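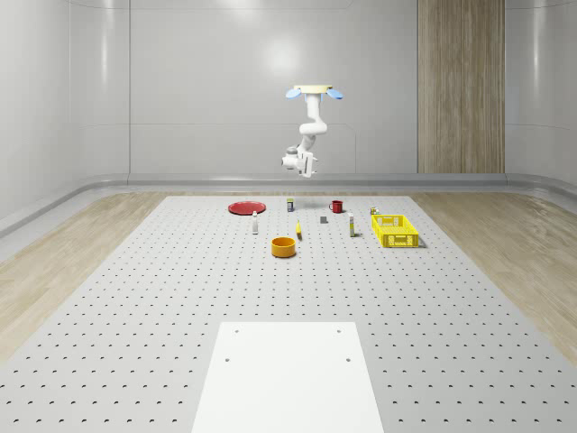
Tabletop cell in the simulator, default object set, arm mounted overhead.

Vurholm planning stack – gallery

Vurholm is the motion planning and perception software we write at Trokport for arms that hang over a table. Most of the work happens in simulation first, and the picture on this page is from there. The notes that follow go with it and cover the parts of the software people ask about most when they visit the Sodham office. Text by Mieke Jacobs, with corrections from Ebony Bright. Last edited 12/5/24.

The cell
The arm hangs upside down from a plate above a large perforated worktable. An inverted mount changes more in the software than people expect. The gravity vector in the arm model has to be flipped, and the comfortable joint ranges are different from the ones a bench-mounted arm would use. We keep the mount transform in a single file, cell.yaml, and every other module reads it from there. Before August it lived in three places and two of them disagreed by a sign.

The table
The hole grid is part of the table model's surface and has no collision geometry of its own. The planner treats the tabletop as one flat box with a padding layer on top. Modeling the holes made collision checks slower and never changed a plan. The white panel at the front of the table, with its four small screw holes, is where the table frame has its origin. If you load a scene and all the objects turn up in the wall, check that frame first.

The objects
Plate, bowl, mug, bottles, a yellow basket with lattice sides and a few small items. Each one has two meshes: a detailed one for rendering and a simplified one for collision. The orange bowl is built from convex pieces so that the inside stays open. With a single convex hull the bowl is a solid lump as far as the planner is concerned, and any place pose inside it gets rejected.

The basket
The open walls are a known problem for the depth pipeline. Rays pass through the slots and return points from the table behind, so the segmenter can split one wall into several thin pieces. We run a closing step on the mask before fitting a box. It works well enough for the outer walls. It does less for a small object close to the rim, like the yellow and white one at the back left corner, which can get merged into the basket. Ebony has a branch that uses color as a second cue, and it will go into the main line once the tests are cleaned up.

Starting pose
The gripper is well above the tabletop, slightly open, with the arm folded back to the left. The planner likes a start like this. There is room below the wrist in every direction, and the first segment of a reach can be solved as a plain joint-space move. Starts close to the table go through a retreat step first, which lifts the gripper straight up to a clearance height before anything else is planned.

Plans and retries
For each reach, the planner samples up to 20 grasp candidates and drops the ones that fail inverse kinematics or hit something. What remains is sorted by joint travel. The first candidate that gives a full path is used. If none does, the scene is perceived again and the sampler runs with a new seed, and after 2 failed rounds the task is handed back to the operator with a reason code. The reason codes are listed in the handbook – please quote them in bug reports, they save a lot of log reading.

Tall things and flat things
The slim white bottle and the taller one near the basket are approached from the side or from the cap, depending on what stands next to them. The red plate is harder. A flat dish offers very little to hold except its rim, and the rim is close to the table padding. For plates we shrink the padding locally during the last part of the approach and restore it on lift. This is a per-object setting called thin_contact, off by default.

The mug
Its handle is on the left here. Handle direction is estimated from the depth cloud and stored as one angle with a confidence value. When the confidence is low, the sampler ignores the handle completely and goes for the body of the mug.

Lighting and reflections
The room has pale gray walls with a glossy finish, and they pick up reflections of the overhead light. We left the gloss in on purpose. An early version of the room had matte walls everywhere, and the perception model trained on it was too sure of itself when shown anything shiny. The wood-grain floor and the tall wood-grain column are there for the same reason, to give the background some texture the segmenter has to ignore.

Regression scenes
The nightly run uses 262 saved scenes in 11 groups. Groups are sorted by what they are meant to stress: clutter near the table edge, objects inside other objects, thin objects, poor starting poses and so on. A scene file holds the object list, the poses, the seed and the arm's joint values, nothing more, so a failed run can be loaded in the viewer and stepped through. Use the left and right bracket keys to step – the slider skips states on long plans.

Viewer
The picture was rendered with the standard room preset. To get the same look, start the viewer with the room flag set to "curved" and overlays turned off. Overlays show collision boxes, grasp candidates and the planned path. They are on by default, and most people turn them off for slides and leave them on for everything else.

Using the picture
You may reuse it in talks and reports with the credit "Trokport / Vurholm". For print, write to Mieke Jacobs for a larger render. The team at Verbruggen keeps its own table models and scene files, and questions about those should go to them directly.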